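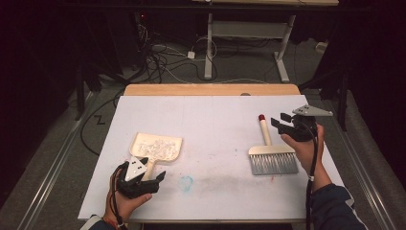

Help wanted – packing room and front counter, Vitia Paper Goods, Corosham

Posted February 17, 2021

We need two people, part time to start. Small shop, cards, gift boxes, wrapping, mail orders. Spring is busy and we're behind allready.

What you'd do
Pack orders. Fold boxes. Answer the phone when it rings. Cut tissue and film to size, sweep up the scraps after. Some lifting, cartons mostly. Counter on Drurnutham Street two afternoons a week, we'll show you the register.

Hours and pay
20 hours a week through May, more after that if it works out for both of us. $258 a week, paid every second week. Mornings start at 8. Parking out back, free.

Who we're looking for
No experience needed. Neat hands, on time, ok with standing. You should be able to read a packing slip and catch a wrong adress before it goes out. Must be 18. Spanish a plus – lots of our phone customers prefer it.

Clean-up at end of shift is shared, everyone takes a turn. Scraps go in the pan, then in the bin by the back door, not the recycling.

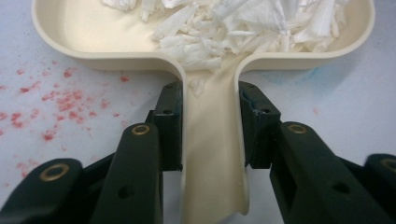 How to apply
Stop in and ask for Kamol Kaewsai, or leave a letter at 382 Nedeljković Lane (side entrance, bell is broken so knock). Name, phone number, days you can't work. Resume if you have one. Two references, can be a teacher or neighbor.

Short interviews, then a paid trial morning. Open till filled.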